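# Cups and tables: frequently asked questions

Applies to the plastic cups and white-topped tables at Wavcombe and Vidcombe. Cetton has its own glassware and is not covered. Last revised in April.

## Cups

**What do the cups hold?**

200 ml, measured to the brim. A normal serving of water or squash is less than that. Fill to a finger's width below the rim if the cup is going to be carried.

**Can they go in the dishwasher?**

Yes, on the top rack, upside down and tilted slightly so that water runs off the base. One rack takes 16. Do not use the intensive programme. The lower rack sits closer to the heating element, and cups washed there have come out with warped rims.

**Can they go in the microwave?**

No. Heat liquids in a ceramic mug or a glass jug.

**Are they suitable for hot drinks?**

Warm drinks, yes. Tea or coffee straight from the kettle, no. The walls are single thickness and have no handle, so a cup filled with boiling water cannot be held safely. Mugs are kept on the shelf over the sink.

**How high can they be stacked?**

Six, dry. Taller stacks lean, and the lower cups grip each other tightly enough that people pull them apart by the rim.

**Two cups have stuck together. How do I separate them?**

Stand the outer cup in warm water and put cold water in the inner one. Wait a minute, then twist gently. Do not lever them apart with a knife. A scratched rim is unpleasant to drink from and the cup has to be withdrawn.

**Do the colours mean anything?**

No. Colour is for telling your drink from the next person's. Pink, green and yellow cups are the same size and are washed and stored together.

**How are stains removed?**

Tea, blackcurrant and tomato all leave a mark on pale plastic. Soak the cup for an hour in warm water with a spoonful of bicarbonate of soda, then wash as usual. Scouring powder removes the stain and roughens the surface, and the next stain then takes faster. Cups that still smell after soaking should be left to air, open end up, overnight.

**When should a cup be thrown away?**

- Any crack, including a hairline crack in the base
- A chipped or sharp rim
- A base that rocks on a flat surface
- Flaking or cloudiness on the inside that does not wash off

Write the number withdrawn on the sheet inside the cupboard door. The full stock is 123. Replacements are ordered from Sfakianakis in one delivery per season, so a shortage recorded late may not be made up until the next one.

## Tables

**Where on the table should a cup stand?**

Flat on its base and at least a hand's length in from the edge. Most spills we clear up start with a cup near the edge and a sleeve. Keep cups off paper and cloths, which slide and take the cup with them.

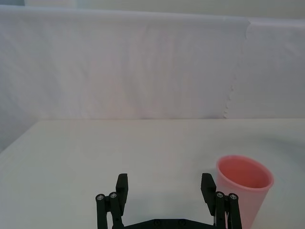

Tobias Abernathy asks whether coasters are needed, given that he has found pale rings on the tables at Vidcombe after squash has been served. They are not needed for cold drinks. The rings are dried sugar and come off with warm water and a soft cloth. If a ring has been left for several days, lay the damp cloth over it for ten minutes first.

**What should the white tops be cleaned with?**

Washing-up liquid, well diluted, followed by a cloth wrung out in clean water. Dry afterwards, or the surface shows streaks under the ceiling lights. Bleach, cream cleaner and green scouring pads are not to be used on any table.

**Ink, felt pen and food colouring?**

Try soapy water first. If the mark stays, use a little surgical spirit on cotton wool, working inwards from the outside of the mark, then rinse. Open a window while doing this. Turmeric is usually permanent on white, though it fades in daylight.

**Can hot pans be placed directly on the table?**

No. Use a trivet or a folded dry towel. A damp towel conducts heat and will not protect the surface.

**A spill has reached the join at the edge. Does it matter?**

Wipe it promptly and press a dry cloth along the join. Repeated wetting can cause the edge to lift. Report any lifted section and keep cups away from it.

## Putting away

**Can cups be put away wet?**

No. Leave them upside down on the draining rack until dry inside. Stacked wet, they develop a musty smell and are more likely to stick.

**Which cupboard?**

Wavcombe: left of the sink, lower shelf. Vidcombe: the tall cupboard by the door, second shelf. Cups are not to be stored above shoulder height at either site.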